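发件人：Parveen Minhas
收件人：移动操作讨论列表
日期：2024年3月12日
主题：Re: 开放日演示的几个技术问题

各位好，

列表上有人问起 Iltholm 开放日的细节，我集中答复，引文保留在前。

> 我只赶上了最后一段讲解，没看到双臂操作的完整流程。
> 想请教三点：
> 1. 柜门任务是单臂顺序做，还是两臂同时做？
> 2. 文件盒那一项，视觉来自头部还是腕部？
> 3. 数据量有多大，有没有公开的打算？
> 另外，Vidau 的控制栈和去年相比改了哪些？
> Nazari

先说第 1 点。柜体是浅色木质双开门柜，两扇门都朝外开。任务定义里左右门各归一条手臂，由上层统一给出起止时刻，底层各自跟踪轨迹。两臂之间没有力耦合，只有避碰约束，约束按腕部外包络计算，余量在配置文件里可调。讲解时有人问能否用一条手臂依次处理两扇门，可以，但底盘需要在中途换位，节拍会明显变长，所以演示没有采用。

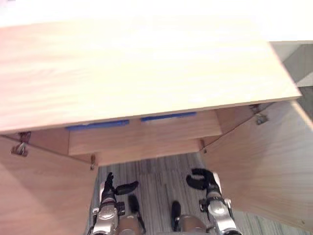 底盘停位是这一项里最敏感的参数。停得太近，门扇摆动时会侵入前臂的工作区；停得太远，肘部接近伸直，末端在门边处的可操作度下降很快。Vidau 的做法是离线扫一遍停位，选可操作度最小值最大的那个点，现场再用头部相机修正一次。修正只做平面内的平移和偏航，不改高度。柜内隔板的高度事先写入模型，没有在线估计。我认为这是目前泛化上的主要短板，换一只柜子就要重新量。

控制栈的改动主要有两处。一是轨迹插补从关节空间改到了任务空间，奇异附近仍退回关节空间；二是底层控制周期固定为 2 毫秒，以前会随负载浮动。Sara 模块（状态机）的接口没有变，旧脚本可以直接跑，但超时的默认值改成了 900 毫秒，依赖旧默认值的请自行检查。

第 2 点，文件盒任务两路都用。头部图像负责粗定位，给出盒子的平面位姿；末端靠近以后切换到腕部图像，头部那一路只保留作监视。切换条件是距离阈值加上腕部检测的置信度，两者都满足才切。 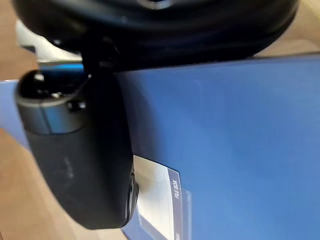
近距离时夹爪本体会占去腕部视野的很大一块，检测网络训练时对这一区域做了固定掩膜。掩膜是按夹爪张开状态标的，闭合时边界会有偏差，手指附近的特征因此不太可靠。讲解人的建议是末段不再更新位姿，只靠力阈值判断接触。我对此有保留：盒面若在接触前有移动，末段开环就没有补救手段。这个问题我当面提了，对方答复是下一版会试光流，未给时间。

第 3 点，据讲解人口头介绍，柜门任务有约 1,000 条遥操作轨迹，文件盒任务 500 条，采集参数相同。成功率没有给出，我也就不转述现场的印象了。数据暂不公开，标注格式说明可以索取，请直接写信给 Iltholm 的演示组，不必经我转。

还有一点补充：标定流程的讲义里，手眼矩阵的下标方向与代码相反，讲义写的是相机到腕部，代码存的是腕部到相机。照讲义复现的人请留意。

Parveen Minhas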